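# Ankle and Lower Leg Rehab: Home Study Course

**Item no. 3589**
**Format:** online video with printable manual
**Publisher:** Riltden Continuing Education
**Access:** 11 months from date of purchase

Ankle sprains are common, and many of the people who have one will have another. This course is for athletic trainers, physical therapists, PTAs and strength coaches who want a better plan for the weeks between the first exam and full return to play. It covers lateral sprains, high ankle sprains, Achilles tendon pain and stress injuries of the lower leg.

The course was rebuilt for this edition. The old section on taping has been shortened, and the material on balance and landing work is now more than twice as long. If you own the first edition (item 1385), you can move up to this one at the upgrade price. Log in to your Riltden account before you add the course to your cart and the lower price will show at checkout.

## What the course covers

The video is split into 11 lessons. You can watch them in any order, but the loading lessons build on the exam lessons and make more sense if you take those first.

- Taking a history and deciding when to send for imaging
- Ligament tests for the lateral ankle and the syndesmosis
- Measuring dorsiflexion with the weight-bearing lunge test
- Early swelling control and protected walking
- Joint mobilization for the talocrural and subtalar joints
- Calf and Achilles loading, seated and standing
- Foot strength, including short foot and toe work
- Single-leg balance, from firm floor to foam
- Hopping and landing progressions
- Cutting, sprinting and sport drills
- Return-to-play testing and follow-up

Each lesson ends with a one-page handout you can copy for patients. The handouts use plain line drawings and leave room for sets, reps and notes.

## Equipment used in the demonstrations

Nearly all of the exercises can be done in a clinic or at home with very little. The instructor uses a Zellside foam pad, a medium loop band, a six-inch step and a tape measure. A rolled towel works for several of the foot drills. None of these items are included in the price. The Zellside pad is sold separately and is also part of the Pakovcombe Balance Kit, which adds a rocker board and a carrying bag.

For the home program lessons, a patient needs a clear stretch of floor, a wall, and something steady to hold. Shoes come off for the balance work unless the handout says to leave them on.

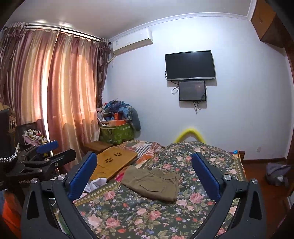 ## The manual

The manual is a PDF and downloads from the same page as the video. It has the full exercise list, the return-to-play score sheet and the references. A spiral-bound print copy can be added at checkout and ships separately from our Ammann warehouse. Print copies can't be returned once the cover seal is broken.

## Credit and testing

There is an online test at the end. You may take it up to 3 times at no extra charge. A certificate is posted to your account when you pass, and you can print it from there. State boards differ on how they treat home study, so check with yours before you buy if you need the hours for a renewal.

## Questions we get

**Can two people share one purchase?**
The video can be watched by a group, but each person who wants a certificate needs a separate test registration. Choose "Add test only" on the order page.

**Is it captioned?**
Yes, in English. Spanish captions are planned for October.

**Will it play on a tablet?**
Yes, in any current browser. The video can't be downloaded, so you'll need a connection while you watch.

**What if I run out of time?**
One extension can be bought from your account page before access ends. Your test attempts and lesson progress carry over.

Page updated 4/8/24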